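Wrist camera or fixed camera for small bottles?
Forum: Grippers and cameras

slaxdal_r
Trying both views on the Pranard job before I order more mounts. Wrist first, then fixed.
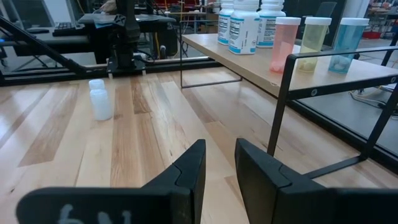
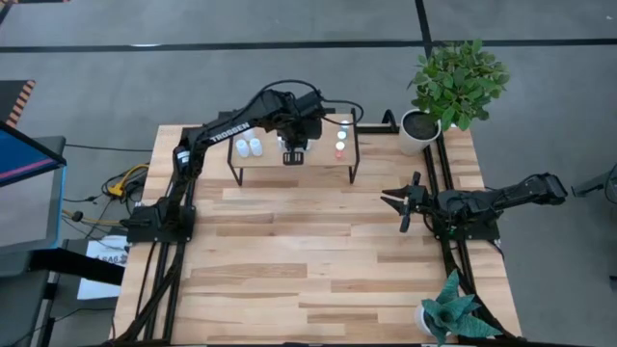

I'm leaning wrist only. Fingertips and caps in one view, and one less cable to run.

niskanen_fan
Disagree. A wrist view tells you very little about the other arm. I'd keep the fixed one and drop resolution if bandwidth is the problem.

Siiri L.
Keep both – we logged 1,820 grasps at Plenville in February and the fixed view caught nearly 10 elbow bumps.

slaxdal_r
OK, both for now. Which mount did you use?

Siiri L.
Warkora, the short one.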